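Search the archives
Search
Subject: Re: [sourdough-list] rye starter going flat

On Saturday a list member wrote:
> My rye starter doubled every day in August and now it barely moves.
> Kitchen is down to 66 at night. Do I throw it out and start over?

Please don't throw it out! Mine sulks every fall too, and it has always come back – it just wants a warmer corner and more food. I moved the jar on top of the fridge, went to two feedings a day with 50 grams of Drakia dark rye, and by the weekend it was climbing the glass again.

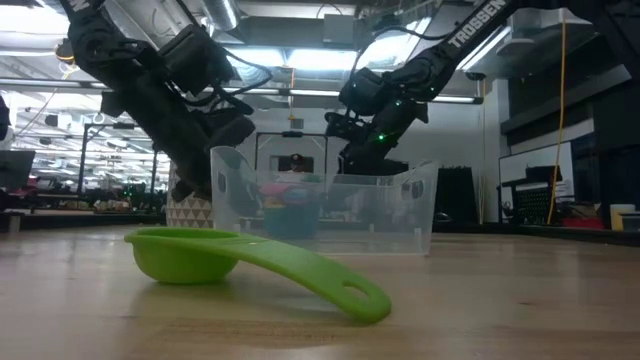 Rye is thirsty, so go easy on cutting the water when it gets cold. I keep mine almost as loose as pancake batter and stir it hard. For the flour you really want a scale, but if you don't have one, a deep round scoop like the lime-green one works fine as long as you level it the same way every time. Give it 8 days before you judge it.

And tell us how the first loaf goes, I love a rye comeback!

Wiker sourdough list
Search this list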